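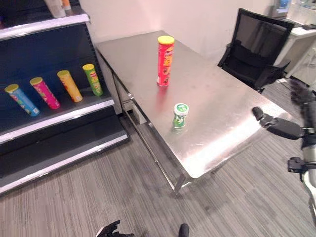
Tall red one and short green one, on the steel table.

Ukuvside Community Board > Home and Garden > Repairs and Materials
Topic: Stainless table top, how do you keep it without marks?

derese_kitchen
Posted Saturday, August 10, 2024

Hello all. I have bought a second-hand stainless steel table from a catering sale in Wimalis, for 149 including delivery. It is a very good table and I am happy with it, but the top shows everything. Every finger, every drop of water, every place where a cup has stood. I clean it in the evening and in the morning, when the sun comes from the side, I see long pale stripes over the whole surface.

I have tried washing-up liquid with warm water, and I have tried vinegar. After the vinegar it looked better for one day. My question is: do I clean it wrongly, or must I accept this with brushed steel? English is my third language, so please excuse me if I use the wrong word for something.

millrace
Two questions before anyone can help. Which way does the grain run, and do you dry it after? Most people wash it properly and then leave it to dry in the air, and the water here is very hard. What you see in the morning is lime.

derese_kitchen
Thank you for the quick answer. The grain runs along the long side. I wipe with the same cloth, only wrung out. So no, I do not really dry it.

millrace
There you are then. Second cloth, dry, always along the grain. Try it for a week before you buy anything.

oldtinlid
I would say baby oil. Very little, on kitchen paper, rubbed along the grain and then rubbed off again until you think there is none left. I did this in a canteen for years and the tables looked lovely.

pelargonium848
Please don't put baby oil on a table where food is made. It collects dust and flour, and after a month you have a sticky grey film that is much worse than fingerprints. I spent a whole Sunday getting it off my mother's worktop.

oldtinlid
Then she used too much. I wrote very little.

pelargonium848
She used very little! It builds up. Every time you add a bit more and you never take the old one away.

millrace
I am with pelargonium on this one for a prep table. On a fridge door, fine, use oil.

derese_kitchen
I did not know I would start a quarrel, sorry. For the moment there are only crisps on it, so no flour. But I want to make bread there in November when my kitchen is finished, therefore I prefer no oil.

quietgasket
Different opinion: stop fighting it. Brushed steel gets its proper look after a year or two, when there are so many small scratches that one more makes no difference. Mine looked terrible for the first few months and now I never think about it. Wash it, dry it if you have time, go and do something nicer.

pelargonium848
That is easy to say if you don't have the sun coming in from the side.

quietgasket
I have a south window directly over it. I just don't look at it from that angle.

tamper_and_trowel
Whatever you do, no steel wool, also not the fine one. Small pieces stay in the grain and go rusty, and then people think the table is rusting. And no bleach. If you have old marks that will not go, make a paste from bicarbonate and water, leave it 2 minutes, rub softly along the grain, rinse, dry.

derese_kitchen
This is useful, because near one corner there is a small brown point and I was worried. Perhaps the previous owner used steel wool. Also one more thing, the table moves a little when I lean on it. It stands on carpet until the kitchen floor is ready. Should I fix the legs?

tamper_and_trowel
Don't drill or fix anything while it is on carpet. Nearly every table moves on carpet. Check it again on the hard floor, and if it still rocks, see whether the feet screw in and out. Usually they do.

millrace
If the feet are seized, Drillix on the ring road used to sell replacements separately. Take one old foot with you, there are several threads and they all look the same.

oldtinlid
Drillix closed the small parts counter in spring. You have to order now and wait.

derese_kitchen
Now I report back after one week. The dry cloth makes a big difference, much bigger than I expected. The stripes are still there when the light is low, but I understand now that this is only the brushed surface which reflects, and it does not mean dirt. The paste made the brown point lighter but did not remove it completely. I will repeat it.

pelargonium848
Glad to hear it. Leave the paste on a bit longer the second time.

oldtinlid
I still say one drop of oil would finish it off.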